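Workshop Tips for a School Robot Club (From Someone Who Doubts Most of Them)

Updated Wednesday, June 11, 2025

Our club meets in a shared workshop in Botdale, and this year the students picked the project themselves: get a robot arm to take old desktop computers apart for parts. They named it Ladon. I thought it was a bad choice in February and I still have my doubts, but the bench habits that came out of it are worth passing on. Most of them work just as well if you are fixing a PC on the kitchen table.

Start with dead boards

Ask the recycler for boards that don't boot. Students handle a working board as if it were glass, and then somebody leans on it anyway. We had 11 dead ones on the shelf by spring and could have used more. Write DEAD on the box in marker. Two of our good ones went missing into that pile before we did.

Unplug it, then wait

Pull the power cord, hold the power button down for a few seconds and leave the machine alone while you set up the bench. Don't open the power supply at all. I have read forum posts that tell beginners it's fine if you're careful. Those people won't be in the room when your students try it.

Skip most of the gadgets

Every supplier wants to sell a club something. We tried an Andine magnetic mat, and it was fine until it got a coat of metal filings that would not come off. A muffin tin holds screws better. Put them in the order they came out and cover the tin with a plate when you stop for the day. For hex screws, buy one decent set of keys and throw out the worn ones. A rounded key ruins the screw head, and then you're drilling.

Let the memory slots be the first job

If a team insists on having a gripper do something inside a computer, point it at the memory slots. They are long and straight, and the latches at the ends give the students a clear thing to aim for. I'd leave the processor socket for people with fingers. Its lever has spring in it, and a gripper has no idea when to stop pushing.

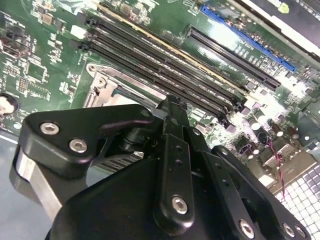

Ladon's gripper over the memory slots on a green motherboard.

Don't believe the first good run

This is where I get unpopular. A team will get one stick of memory out cleanly, cheer, and want to film it for the spring show. Make them do it again with the board turned a little. Then have someone else set up the board. Our rule is three clean pulls in a row before anybody calls it working, and I think three is generous. On the first afternoon under that rule, the number of things in the room that worked dropped to zero.

Check the gripper screws before every session

Small screws on a moving joint come loose. A drop of removable threadlocker helps, the kind that lets go with hand tools. Use it on metal threads only, as it can crack some plastics. Draw a paint-pen line across the screw head and onto the part, and you can tell at a glance if it has turned. Nail polish does the same job for less money.

Mind the loose wires

Thin wires are what a gripper catches first. Tape them flat or tie them back before the arm moves. Painter's tape peels off without leaving glue. Packing tape doesn't, whatever the roll says.

Keep one hand on the stop button

One student runs the program and another does nothing but watch, with a hand on the stop. They find this boring and ask to skip it every week. The answer is no.

About the money

A rival club at Prata says it has spent more than $3000 on its arm. Perhaps that arm is better. I haven't seen it pull a memory stick either. If you have a small budget, spend it on good lights, safety glasses that fit kids and a vise that doesn't slip, and see what is left for robots.

A screwdriver and a patient eighth grader can still strip a desktop faster than Ladon can. The students know this, and they have asked to keep going in the fall. Bring your own muffin tin.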